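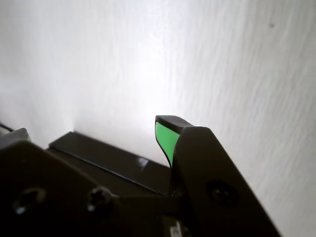

Figure 1. Gripper finger with green contact pad, viewed at close range.

Kirska Project: Comparing Two Camera Views for Learned Grasping
Final report, Brurnport Polytechnic, robotics stream

1. Purpose

The Kirska project asked whether a small arm learns to pick up household packaging more reliably when it is trained on a close view of the gripper as well as a view of the whole table. Earlier student work at Brurnport used the table view alone. That work reported good results with cubes and poor results with thin paperboard, which tends to slip or fold when the fingers close off-centre.

2. Method

Demonstrations were recorded by hand-guided control. A total of 190 were kept for training after review. Two policies were trained on the same demonstrations, one with the table view only and one with both views. All other settings were left unchanged, including the learning rate and the order in which the data was read.

The task was to grasp a named item, lift it clear of the surface and hold it. Items differed in colour, shape and stiffness, and their positions were changed between trials.

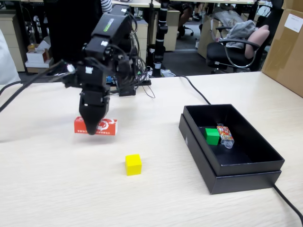
Figure 2. Arm above a small package, with a yellow cube in the foreground and an open box at right.

A trial was marked as a failure if the item was dropped, if the fingers closed on nothing, or if the operator had to stop the arm. Marking followed the Dustance scoring sheet used elsewhere in the program.

3. Results

Both policies handled the cubes well. The difference appeared with the paperboard items. The table-view policy failed in 11 trials and the two-view policy failed in 2. Most of the 11 failures came at the moment of closing, when the arm itself blocked the table view of the item.
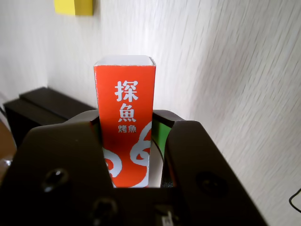
Tavares questioned whether the gain came from the second view or simply from the larger input, and asked that a further policy be trained with the table view supplied twice. The point is accepted. That test was not completed before the end of term and remains the main gap in this report.

4. Limits

The lighting was not varied, and every demonstration was given by the same operator. Crushing was not measured - a box that was lifted but dented still counted as a success. A simple force limit on the fingers would be a sensible addition before the work is repeated with softer packaging.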